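# Chapter 7
# Planning the Purchase of Handling Equipment

**Terms introduced in this chapter:** duty statement, quoted scope, installed cost, consumable end part, acceptance lot, holdback, residual task

## 7.1 What is being bought

Chapter 6 dealt with the choice between manual, assisted and automatic handling. This chapter takes that choice as made. The plant has decided to put a robot on a handling task, and the planner has to turn the decision into a budget line, a specification and an order.

The three documents are often written in the wrong sequence. A budget figure is needed early, usually before the annual capital round closes in February, and so a price is taken from a catalogue or a trade stand and entered as though it covered the job. The specification is then written to fit the price. By the time the order is placed, the only thing that has been properly described is the robot arm, and the arm is seldom the part that decides whether the task can be done.

A better starting point is the duty statement. This is a short description, no more than a page, of what the equipment must do to the product. It names the product, the condition in which the product arrives, the condition in which it must leave, and the rate. It contains no equipment names at all.

Soft goods show why this matters. A moulded housing arrives at the cell in a known shape and keeps it. A pair of trousers doesn't. The fabric may be flat, folded over or bunched, and its outline changes as soon as any part of it is lifted. A duty statement that reads "pick up garment" leaves out nearly everything a supplier needs in order to quote.
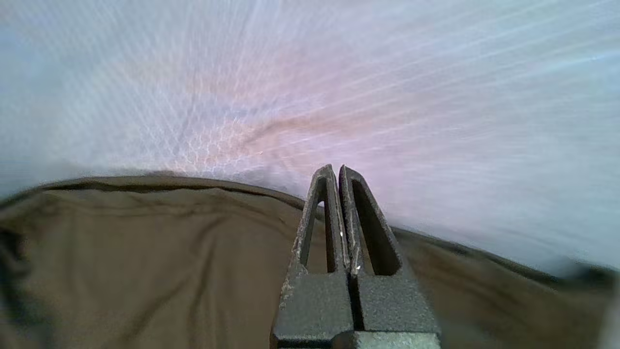 The condition of the product on arrival should therefore be written down in terms that a person on the floor would agree with. "Loose, creased, any side up" is a usable description. "Random" isn't, as suppliers read it in different ways and price it accordingly. Where the product lies on another fabric, such as a sheet or a covered table, the statement should say so. Two layers of cloth in contact are a different picking problem from one layer on a hard bench, and a quote prepared for the second will not hold for the first.

Dalal Salameh, whose planning notes for the Thammasiri uniform service are used throughout this chapter, sets the duty statement out under four headings: arrival, grip, movement and release. The grip heading is the one most often left blank. It should state where on the product the equipment is allowed to take hold, how much material may be pinched and what marks are acceptable afterwards. A fold taken close to a seam will behave differently from one taken in the middle of a panel, and the difference should be settled before the finger design is.

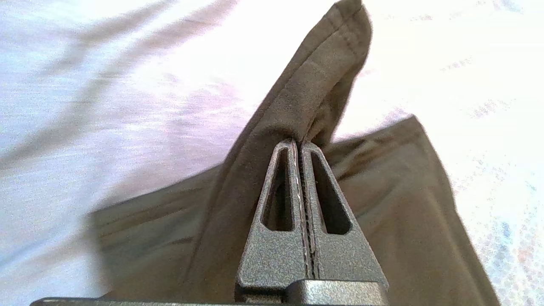

## 7.2 From duty statement to quoted scope

The quoted scope is the supplier's answer to the duty statement. It lists what will be supplied and, in a well-prepared quote, what won't. The planner's first task on receiving it is to set the two documents side by side and mark every line of the duty statement that has no matching line in the scope.

At Thammasiri, three firms were asked to quote on the same duty statement. The task was to take single work garments from an unsorted supply and present them, spread, for inspection. The required rate was 655 garments per shift. The replies are summarised in Table 7.1.

**Table 7.1 Coverage of the Thammasiri duty statement by supplier**

| Item | Corard | Corninance | Werkusico |
|---|---|---|---|
| Arm and controller | Included | Included | Included |
| Gripper body | Included | Included | Included |
| Fingers shaped for cloth | Optional | Included | By customer |
| Wrist camera and mount | Included | Optional | Included |
| Cable routing and covers | By customer | Included | By customer |
| Trials on customer's garments | Not stated | Included | Optional |
| Spare fingers | Not stated | One set | Not stated |
| Guarding | By customer | Optional | By customer |

Werkusico had the lowest price and Corninance the highest. Neither fact is of much use until the gaps are filled. "Optional" items need a price from the same supplier. "By customer" items need an internal estimate, including labour, and this labour must come from a named department with hours to spare. "Not stated" items should be returned to the supplier as written questions and should never be filled by assumption.

When this was done, the order of the three totals changed. Corard became the most costly of the three, largely on account of cable covers and guarding, which the plant had intended to build in its own workshop and had valued at material cost only.

## 7.3 Installed cost

Installed cost is the sum of everything spent up to the point where the equipment passes its acceptance test. It is usual to divide it into five groups:

1. Purchased equipment, including options
2. Site work: power, air, floor fixings, lighting
3. Integration: programming, camera set-up, interface to existing plant
4. Trials, with the product and the staff time they use up
5. Allowance for items not yet defined

Group 4 deserves more attention than it gets. With rigid parts, trials confirm that a known method works. With garments, trials are where the method is found. The approach angle, the closing force, the height to which the cloth is lifted and the speed at which it is carried are all likely to change, and each change has to be repeated over enough garments to show that it helps.
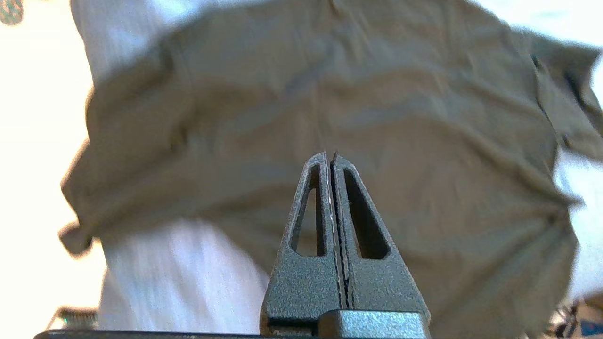

Speed is a good case. A planner working from the arm's data sheet will find a cycle time that seems to leave plenty in hand. The data sheet describes the arm moving a compact load. Cloth carried at the same rate swings and trails, and may need time to settle before the next operation. If the inspection step depends on a clear view of the garment, the settling time belongs in the cycle and the rate must be worked out again.

Thammasiri allowed 16 weeks between delivery and acceptance. Of this period, more than half was given to trials. The first draft of the plan had given trials a single week, copied from an earlier carton-handling project, and the change was made only after the supplier asked how many kinds of garment the cell was expected to handle.

Lighting is listed under site work but tends to be paid for under trials, when someone finds that a pale background washes out in the camera view. It costs less to survey the site beforehand. The survey should be carried out at the hours the cell will run, with blinds, doors and overhead lights as they would normally be. A survey made at 7 am says little about a west-facing room in the afternoon.

## 7.4 Consumable end parts

The fingers of a gripper touch the product on every cycle. They wear, they collect dust and lint, and from time to time they strike something. For budget purposes they should be treated as consumable end parts and moved out of the capital line into the running cost.

Three figures are needed: the price of a set, the expected life in cycles and the time taken to change and re-check a set. The third is commonly missed. A finger that takes a few minutes to unbolt may need a good deal longer to verify, because the camera offsets and closing position depend on the shape of the tip. If the plant prints or machines its own fingers, the drawing should be held under revision control and every set marked with its revision.

The number of spares depends on the lead time from the maker and on what the plant will lose by waiting. A common rule is to hold one set on the shelf for each set in use and a further set wherever lead time exceeds the planned life.

## 7.5 The residual task

No handling cell removes all of the work. Some product is missed, dropped or left where the arm can't reach it, and somebody must deal with it. This is the residual task, and it has a cost that continues for as long as the cell does.

The floor next to the cell should be included in the layout drawing. Bins, walls and the gap along a skirting board all affect where a dropped item ends up and how easily it is recovered. They also affect cleaning. A tiled floor with open joints will hold debris, and a cell that is awkward to sweep around will be swept less often. 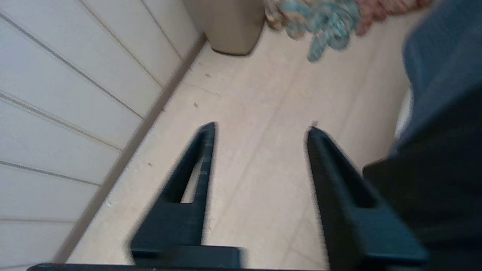

124 | Chapter 7 Planning the Purchase of Handling Equipment

The residual task is best estimated from trial records. Each miss is logged under one of a few causes – no grip, double pick, drop, out of reach – and the time needed to put it right is noted beside it. The total is then carried into the labour budget as a separate line. Planners who leave it out will find it later in the supervisor's overtime.

## 7.6 Acceptance and holdback

An acceptance lot is a fixed quantity of product, chosen before the order is signed, on which the equipment must perform to an agreed standard. For the Thammasiri cell the lot was 100 garments, drawn by the customer from normal stock and supplied in the condition set out in the duty statement. The supplier was not permitted to sort or smooth them.

The contract should state what counts as success for one garment, how many failures are allowed in the lot, who may touch the equipment during the run, and what happens after a failed run. It should also state whether fingers may be changed partway through. Silence on this last point has led to a number of disputes.

Holdback is the part of the price kept by the buyer until acceptance is complete. It must be large enough to keep the supplier's attention and small enough that the supplier will agree to it. Where trials are expected to be long, it may be released in stages, each tied to a written result. Section 7.7 gives model wording for a two-stage release and works through the Thammasiri payment schedule line by line.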